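Brornton boil-water notice: your questions, answered as far as anyone will let us

Last updated 16 September 2024

The notice covering Brornton and the east side of Ollden is still in force. The town has posted a two-page explanation on its website, and we have read it so that you can get on with boiling things. Questions came in by email, by phone and, in one case, on the back of a parking ticket.
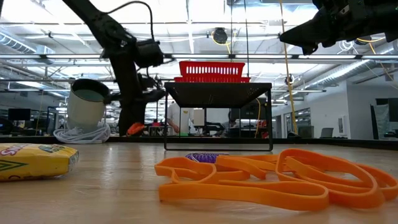

By Heather Sutherland

Who is covered by the notice?

Everyone in Brornton on town water, plus roughly 300 homes in Ollden that are fed from the same main. If you live in Chisholm you have your own supply and may go on being smug about it. Private wells are outside the notice, although the county would like you to test yours every year and suspects that you don't.

What happened?

A pressure drop on the Chisholm Road main. When pressure falls, outside water can get into the pipes, and outside water is not something you want in a glass. A sample taken the next morning came back positive for coliform bacteria. The town described this as "an unexpected result," which leaves open the question of what result it had been expecting from a main laid 90 years ago.

How long do I have to boil it?

Bring it to a full rolling boil and keep it there for one minute. Let it cool, then store it in a clean container with a lid. Small bubbles at the bottom of the pot don't count.

Can I shower?

Yes, if you keep your mouth shut. Give babies and toddlers a sponge bath, as they can't be relied on to do the same.

What about brushing my teeth?

Boiled or bottled water only. This is the one people forget, usually at six in the morning with the tap already running.

Does my filter pitcher take care of it?

Most don't. They are made to improve the taste. Boil the water anyway.

Coffee makers?

Most home machines don't get the water hot enough for long enough. Boil first, then brew. The same goes for ice makers: throw out the ice you have and switch the thing off until the notice is lifted.

Is the dishwasher OK?

Only if it has a sanitizing cycle. Otherwise wash by hand with boiled water, or find out how long a family can live on paper plates. 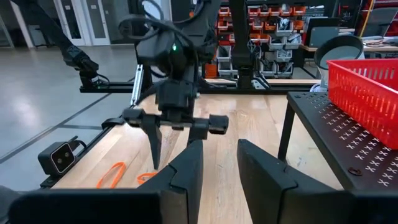 One Ollden reader wrote to say that her street got its notice four days after Brornton did, taped to a pole, facing a hedge. She would like to know whether the tap water was considered safe for those four days or merely unannounced. We put this to the town. The town said that notification had been "phased."

So was it safe during the phase?

The town's position is that no illnesses have been linked to the supply. If you drank the water and feel fine, you needn't do anything. If you have stomach cramps, diarrhea or a fever, call your doctor and mention the notice.

Who is fixing it?

Bralteo, under the maintenance contract the council renewed last spring after a discussion lasting 26 minutes, most of it about parking. The crew has replaced a valve and is flushing the line from the Chisholm Road end.
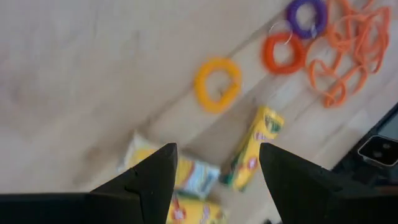
Coils on a pale floor.

When will it be over?

The state wants clean samples on two days in a row. The first set went to the lab over the weekend. The second can't be drawn until flushing is finished, and the town hopes to finish in September without committing itself to which part.

What do I do once it's lifted?

Run every cold tap for five minutes, drain and refill the water heater if you've been told to, change any filters, and throw away the first few batches of ice.

Will I get money off my bill?

You may apply for a credit using a form available at town hall. You will still be charged for the water you flush.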